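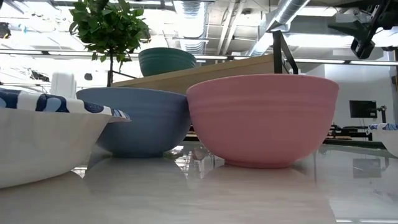 Three bowls in white, blue and pink, with a patterned cloth over the white one.

The Plurnton Prize has gone to a book about a ferry strike, and I couldn't be happier! "The Oltidach Crossing" runs 121 short chapters, some barely a page long, and it reads like a whole town talking over the back fence. Deckhands, bakers, a harbor clerk with terrible handwriting (her log is quoted at length, spelling and all) each get their turn.

The prize goes every June to a work of local history from a small press. Nine books made the list this year, and two of them came from Manole, a press with two full-time staff and a very loud printer.

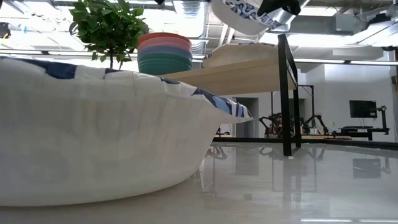 What won me over was the patience of the thing. The strike doesn't even start until the middle of the book, and by then you know who owes money to whom, which families have stopped speaking and what the morning boat to Troron smelled like in the rain. I stayed up far too late with it – then went straight back to the first chapter to find the clerk again. A paperback is on its way, with the old route maps folded in at the back.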